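Domance halts two-arm sorting cells after grip fault

May 20, 2020

Domance has stopped work on its two-arm parts sorting cells after a fault that let one arm close its gripper with no stop signal getting through. No one was hurt. The company confirmed the halt in a short note to customers this morning and said more would follow "as we have it."

The cells sort small electronic parts and short wire harnesses into yellow plastic bins for repair shops. Domance runs them at its own site and leases others to Kermani, the parts reseller.

The fault was first logged on a night shift. An operator pressed the hold button to clear a part. The left arm held. The right arm did not, and went on to finish its move and shut its fingers before the power was cut by hand at the wall cabinet. The delay was 544 milliseconds longer than the safety limit Domance sets for itself, according to the customer note.

"Half a second is plenty of time to lose the end of a finger," said Tumaini Were, who heads cell safety at Domance. "We were not going to keep running and hope."

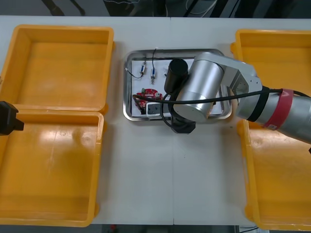

TECH & INDUSTRY

Were said the trouble has been traced to the cable that runs along the right arm. It carries both gripper power and the hold signal. In the affected cells it was strapped too tightly at the forearm, and repeated bending wore through one conductor inside the jacket. From the outside the cable looked fine. Staff checked it by eye every shift and passed it every time.

With the signal wire open the controller should of dropped to a safe state. It didn't. The software, supplied by Stulleo, read the missing signal as "no change" and let the arm carry on with its last command. Stulleo said it's working on a patch and declined to say when it would ship.

Two separate problems then, one mechanical and one in code. Were said either alone would likely have been caught.

A check of the log files turned up more. Over 1,000 hours of running time the same dropout showed up 30 times, mostly for a few thousandths of a second, too short for anyone on the floor to notice. None of those raised an alarm. The log entries were marked "info" and filed away.

Kermani has switched off its leased cells and gone back to sorting by hand at benches. A spokeswoman said orders would be slower but that none had been canceled. She would not say what the stoppage is costing.

Domance's interim steps, as sent to customers:

Power off at the cabinet before reaching into any cell. The hold button is not to be relied on.
Loosen the forearm strap and leave slack at the wrist.
Replace any arm cable with more than 2,000 hours on it, whatever it looks like.
Send logs to Domance, all of them, not just the ones with alarms.

A new cable layout is being tested, with the hold signal moved to its own line, seperate from gripper power. The replacement cable comes from Pellirex, which also made the first one. Pellirex said the original part met the spec it was given and that the spec did not cover strapping. Domance did not dispute that.

Some customers had asked whether the cells could run with the right arm turned off. Domance says no for now. The left arm uses the same cable and the same code, it just hasn't failed yet. The bins and trays are not affected, and parts already sorted don't need to be sorted again.

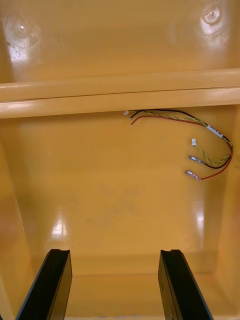 Can a cell be restarted once the cable has been changed?
Not until the Stulleo patch is installed too. A new cable lowers the chance of a dropout but the software would still treat one the wrong way. Domance wants both fixes in place and a hold test passed on each arm before a cell goes back to work.

Were said restarts will be done one cell at a time, with a Domance technician on site for the first shift. Leased cells go first. The company's own line will be last and may not be back at full speed until September.

Lease fees are suspended for as long as the cells are off. Customers with newer units should still check the strap, as the fitting instructions were never changed between versions.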